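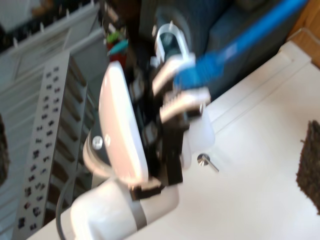
作業ノート 11月 金曜 記入:染色係

藍の還元がまた遅い。月曜に建てた小さいほうの甕は、朝の時点でpHが下がり気味だったので石灰を少し足した。表面の膜は薄い紫で、泡はまだまばら。においは前回より弱い。大きいほうは問題なし。昼前に試し布を一枚入れて、引き上げてから緑が抜けるまで見ていたが、色の乗りは先週と変わらない。

温度は朝に20度まで落ちていた。夜の間にヒーターの設定が戻っていたらしい。タイマーを切って手動にした。帰る人は切らないこと。甕の蓋の上に毛布を掛けるのは続ける。

午後は綿と麻の比較。糸はGrilisの綿とLitanceの麻、どちらも前日に精練済み。綿は三回浸けで欲しい濃さの手前まで来た。麻は同じ回数だとかなり浅く、しかも束の内側に白い筋が残った。絞りが強すぎたか、浸ける前の水通しが足りなかったか、まだわからない。次は水通しを長くして、綛を二つに分けてから入れる。結び紐もきつかったので、8の字でゆるく留め直す。

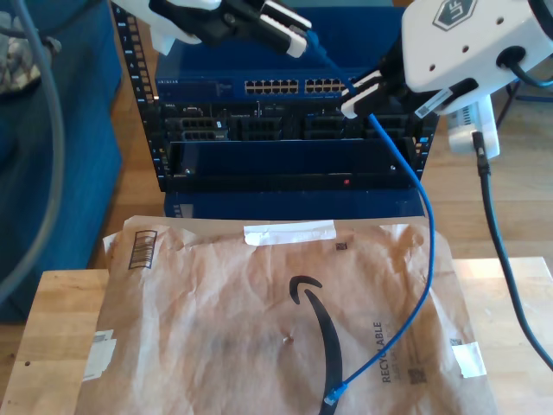 麻の筋については、古いノートにも似た記述があった。そのときは精練のソーダ灰を増やして直ったと書いてあるが、量が書いていない。今後は必ず量を書く。今回の精練はおよそ59グラムの糸に対して、ソーダ灰を小さじ二杯、弱火で一時間。湯は思ったより黄色くならなかったので、油分が残っている可能性はある。

空気酸化は一回につき12分で統一した。以前は5分で次に入れていたが、それだと濃くなったように見えても水洗いでかなり落ちる。今日の綿は三回目のあとの水洗いで、水がほぼ透明になるまでが早かった。麻のほうはまだ青い水が出るので、桶に浸けたまま置いてある。月曜まで放置しないで、土曜に来る人が一度水を替えてほしい。

色見本帳には綿だけ貼った。番号は903。麻は染め直してから貼る。台紙の余白が少ないので、次から一ページに四枚までにする。

Zitexの中性洗剤が残り少ない。注文はまだ。Songの展示用の布は、大きい甕の調子がいいうちに来週の前半で染めたい。幅があるので、畳み方を先に古い布で練習しておく。前回は折り目の山に濃い線が出た。

ゴム手袋のMが右手ばかり余っている。甕をかき混ぜる棒は洗って流しの横に立てた。小さい甕には帰りにふすまを煮たものをひとつかみ入れ、底まで静かに混ぜて蓋をした。月曜の朝にpHと温度を測ってから、試し布を入れる。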